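From: Ruairí Sheehan
To: Mulcahy Workshop Members
Date: September 12, 2023
Subject: Re: [mulcahy-workshop] Sorting the push buttons, and is the foam worth the bother?

Hello all,

Sorry to have let this sit so long. I read it over breakfast when it came in, thought "oh, I have opinions about that," and then of course went off and did other things until the opinions had piled up. So get yourself a cup of coffee, because I am going to answer it properly and I have never been good at short emails.

For those who missed the first message, I'm quoting the main part of it:

> Hi everyone, I'm fairly new here, so forgive me if this has been
> hashed out before. I took over the electrical shelves at Vavside
> this spring and inherited a big cardboard box of panel push
> buttons. Mushroom heads, flush ones, a few with the contact blocks
> still on the back and a lot with the blocks off and rolling around
> the bottom. Every time I go looking for something I end up with my
> arm in there to the elbow and a scratched cap at the end of it.
>
> My questions are: (a) do you keep the contact blocks attached to
> the heads, or store them separately? (b) do you sort by color or by
> what the thing does? and (c) somebody at our place says you should
> line your bins with foam and somebody else says that is a waste of
> good foam. Does it really make a difference?
>
> We don't have much of a budget but we do have a good many blue
> plastic bins and a free wall. Thanks in advance for any advice,
> and for this list, which I have been reading with great pleasure.

First of all, welcome! You'll find we hash everything out two or three times here, so don't apologize for that. And I have a great deal of sympathy for anyone who inherits a cardboard box. When I started at Mulcahy the switches lived in an old filing drawer, together with cable glands, a bicycle pump and what must have been 60 of those little plastic label plates that say nothing at all on them. It took me most of a winter to get to the back of it.

Now, on (a). I am firmly in the attached camp, and I know this isn't everyone's view. My thinking is that a head without a block is only half a switch, and the half you have is never the half that matches. If the block is already clipped on, you can pick the whole thing up, turn it over, read the markings beside the terminals and know what you've got. When they're apart you find yourself holding a head in one hand and trying block after block against it like Cinderella's slipper. The drawback is that they take up more room and they won't stand up nicely. They lie on their sides and roll into each other, and you just have to make your peace with that.

The one exception I make is for loose blocks that came out of equipment we were scrapping. Those go in a separate small tray marked CHECK FIRST, and they stay there until somebody has put a meter across them and worked the plunger a few times. I'd be strict about this if I were you. A tired contact block looks the same as a good one, and mixing them in with the sound ones makes trouble for whoever comes along in November and grabs the first one they touch. While you're at it, snug down the terminal screws on the ones you keep. They back out over the years, and I have found more than one on the floor with a magnet.

On (b), sorting. We tried color. It looks lovely on the shelf, I will say that, all the reds together and all the greens together, and visitors always remark on it. But people don't really come to the shelf wanting "a yellow one," they come wanting a momentary mushroom head with one normally open contact, or a latching one that twists to release, and then they'd like it in yellow if we have it. So after a year or so we turned it around, and now the bins go by the shape of the head first and then by how it behaves, and the colors are mixed within the bin. Your eye picks out the color quickly enough anyway. I've never seen anyone take longer than a moment to find the red among the rest.

Please do keep your emergency stops apart from your ordinary red mushrooms, though. They can look very alike lying in a bin, and they are not interchangeable. We give the emergency stops a bin to themselves on the top shelf, with the paperwork for each in a bag, and anything that has lost its paperwork or come out of old equipment doesn't go back into a safety circuit. That was a rule here before my time and I've never wanted to change it.

We also don't crowd the bins. It is so tempting to fill them to the brim when you have a lot to put away, but the whole point is to be able to see what's there without digging. The bulk of ours stays on the storage shelf in its boxes, and only a few go down in the picking bins by the bench. When a bin runs low, whoever notices tops it up, and they initial the card if they remember (they don't always remember, and I include myself).

Which brings me to (c), and the great foam question. Yes, I think it's worth it! I was a doubter for years. Trusaven, where we buy most of our packing supplies, had a roll end of soft white sheet that they let us have for next to nothing, and I only took it out of politeness. I cut a piece for the mushroom head bin one slow afternoon and was converted by the end of the week. The switches don't skate down to one end when you pull the bin forward, and they don't make that dreadful clatter when you put one back. The caps stay nicer too. White is a good choice if you can get it, because a small dark screw or a stray washer shows up against it right away. I would not spend real money on it, but if you have some left from a delivery, use that.

A word on cutting it. Don't fuss over a perfect fit. I wasted a whole sheet trying to trim neatly around the ribs in the corners, and what I do now is cut it a bit generous and let it ride up the side where it wants to. It will get grubby. Ours gets wiped with a damp cloth now and then, and when it's past wiping I turn it over, and when both sides are past it I cut a new one. One thing to watch for, if any of your stock is static sensitive then ordinary foam is the wrong stuff and you want the proper conductive kind. Plain push buttons with screw terminals don't care one way or the other. 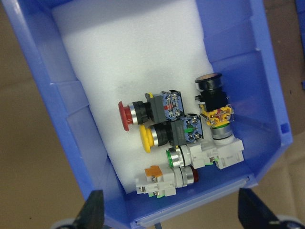

Push buttons, blocks left on, over plain white foam.

As for the bins themselves, you're well set if you already have the blue ones. The translucent sort is my favorite. We have 2 sizes, and the deeper ones are really meant for conduit fittings but they've crept into everything. If yours have that ledge along the front, that's where I'd put the label, on a strip of masking tape with a fat marker. We did try printed labels from the machine once, and they were very handsome, and they curled up and dropped off by the end of the summer.

Somebody asked me off-list about the big Vastia clear-out and whether there's anything left. There is, a bit. They told us when they closed the panel shop that the inventory ran to 3,000 pieces, all told, most of it terminal blocks and pilot lights, and I have been going through our share of it in the evenings. I can put together a small box of mushroom heads for Vavside if you'd like one, mixed colors, blocks on, all of them tested. You'd only have to cover the postage, or collect it if you are ever passing this way, in which case I'll put the kettle on and you can see the shelves for yourself and tell me what I've got wrong.

If anyone else does keep their blocks and heads separate and has a system that works, I would truly like to hear it. I know there was a long thread on this some years back, but I couldn't find it in the archive last night and gave up when it got late.

All the best, and happy sorting,

Ruairí

--
Ruairí Sheehan
Mulcahy Workshop, parts shelves and tea

P.S. For the caps that are already scratched, a little plastic polish on a soft rag brings them up surprisingly well. Take the cap off the panel first if it's mounted, and keep the polish away from the contacts.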